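Orunex Support Knowledge Base
Ticket 691 — Intermittent packet loss on the workshop network
Status: Closed
Opened: January 2023

Symptom as reported: label print jobs sent from the Gemum client stall at "sending" and time out. Wired desktops in the front office print normally. Only stations on the wireless side are affected, mostly in the main work area with the metal deck ceiling.
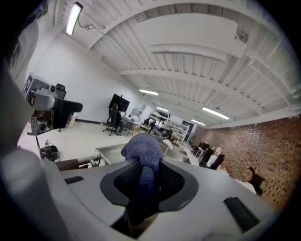

Orunex Support Desk
Network technician, second line

Environment
Access points: Noleck, ceiling mount, firmware one release behind current
Switch: Zervas, managed, PoE
Print server: Gemum, fixed address

Initial checks
Ping from a wireless laptop to the print server: loss of about 9 percent, in bursts. Ping from a wired desktop to the same server: no loss. Signal strength at the affected stations is good. The customer had already rebooted the access points and the print server. No change.

Log review
The switch log shows port 5 going down and coming back up several times per hour. Port 5 feeds the access point over the work area. Each drop lines up with a timeout in the Gemum job log — allow for a clock offset of 3 minutes between the two devices.

PoE budget is not exceeded. The error counter on port 5 climbs steadily. All other ports read zero.

Work done
1. Moved the access point to a spare port. The drops followed the cable, so the port is good.
2. Ran the switch cable test. Result: fault on one pair, near the far end.
3. Re-terminated the far end. The old plug had one conductor not fully seated. Cable test passed on all pairs.

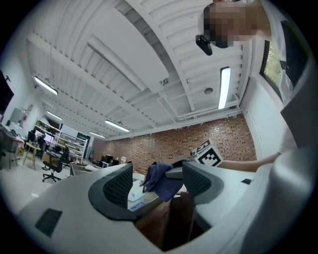 4. Returned the link to port 5 and cleared the counters.
5. Set the Gemum server to use the same time source as the switch.

Result
No link drops overnight. Error counter still at zero the next morning. Queued label jobs printed without a resend.

Open items
Noleck firmware update left for the customer's next maintenance window. The cable run was last certified in October, before the access point was moved — recertify if the drops return.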